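Setting up the wrist camera on our plug-and-socket bench

The small bench on the Ngata project is my favourite cell in the building, and looking after it is mostly a matter of getting the wrist camera right and keeping it right. If you have an hour and a hex key, you can do the whole job yourself.

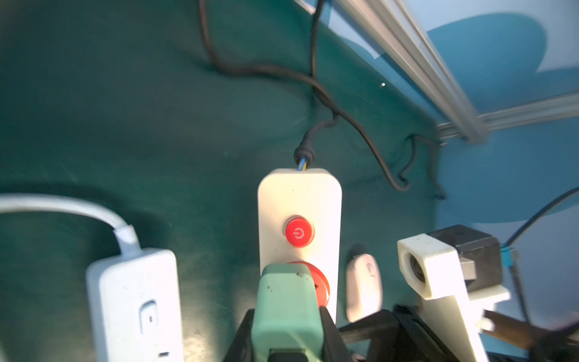 Before you start

The cell is a light arm on an aluminium extrusion frame, with a printed backdrop behind and a green cloth over the work surface. The gripper is black, and the camera rides beside it in a white 3D-printed mount. Everything the arm learns about plugs and sockets comes through that one little lens, so a millimetre of slop in the mount matters far more than you'd think!

You will need:
A 2 mm hex key
Fresh zip ties and a pair of side cutters
A lens cloth (the dry kind, please, no sprays)
The printed checkerboard from the Altix folder
A steel rule at least 340 mm long

Park the arm from the Jivell controller and wait until it says the brakes are on. Then press the emergency stop and leave it pressed until I tell you otherwise. The wrist joint is light enough to feel harmless, but it can still trap a finger against the frame.

Step 1. Clear the cable run

Follow the camera lead with your fingers from the module back to the frame. You want a gentle hanging loop that lets the wrist turn all the way both ways. If the lead goes tight at either end of the turn, feed a bit more through from the top rail. If it droops low enough to cross the jaws, take some back.

Snip off any zip tie that has gone pale or started to crack, and fit the new one with the head facing away from the jaws. Trim the tail flush. A long tail will find its way into the corner of the camera view sooner or later, and then you get a mysterious black flicker in your recordings (ask me how I know).

Leave the blue tag on its cable. It's how we tell this lead from the spare.

Step 2. Check the mount for play

Hold the camera housing between finger and thumb and try to rock it. There should be no movement whatsoever. If you feel a click, tighten the screws a quarter turn at a time, working from corner to corner. Printed plastic doesn't like being bullied, and if a screw keeps turning without biting, the hole has stripped. Fit the spare mount from the drawer and carry on from there.

While you're in close, look along the layer lines for hairline cracks. A cracked mount can pass the rocking test with the arm still and then wobble beautifully as soon as it moves.

Step 3. Clean the lens and the jaws

One light wipe of the lens, from the middle outwards. Then wipe the inner faces of the jaws, where fluff from the cloth builds up and makes smooth plugs slide. Open and close the jaws gently by hand if your gripper has the manual release. Ours does, and it should feel even the whole way through.

Step 4. Set the camera angle

Release the emergency stop, stand back and switch on the arm. In Sokateo, open the live view and send the arm to the pose called Look Down. Lay the steel rule flat on the cloth, running away from the gripper.

Now tilt the camera until you can see the tips of both jaws at the bottom of the view, with the far end of the rule still showing at the top. Press the emergency stop again each time you reach in. It's a bit of a dance, but you get quick at it.

What you are after is a view where the jaws and the thing they are about to grab are visible together. With our power strip, the plug should sit clear of the housing when the jaws close in on it, and the red button should be easy to pick out. If the jaws cover the socket, tilt up a touch and try again.

Step 5. Run the calibration

Swap the rule for the checkerboard and start the calibration routine. It takes 8 views. Keep your hands and sleeves out of the way, and don't lean on the bench while it's working.

Sokateo gives a score at the end and colours it green or red. Green means save it and move on. For a red result, go back to Step 2 before touching anything else – nine times in ten there's a loose screw behind it. Then save over the old file, so the arm can't load yesterday's numbers by mistake.

Step 6. Lay out the test objects

Put the cloth back if you moved it. You needn't iron it! Creases are welcome on this bench, and so are tangled cables. The arm has to cope with ordinary clutter, and a perfectly tidy table teaches it very little.

Stand the power strip where the arm can come at the plug without brushing the frame. Add an adapter box and another small object or two off to the sides. Nothing on the cloth gets connected to the mains, ever. Any cable with its inner wires showing is for handling practice only and goes back in the props box afterwards.

Step 7. The test pull

Run the short test at slow speed with one hand on the emergency stop. Watch the live view as well as the arm. You're looking for a straight approach, jaws level with the plug, and a steady picture from start to finish. If the picture shivers as the jaws close, something in the mount or the cable is still moving.

When three pulls in a row look good, turn the speed back up and write the date in the bench log along with the recording number. The last check went in at recording 1,917.

How often to do it

I do Steps 1 to 3 every Thursday before the first run, and the full list after any knock, any change of gripper or any new mount. A new print settles a little in its first few days, so give it an extra check then, and keep the hex key hanging on the left leg of the frame where the next person can find it.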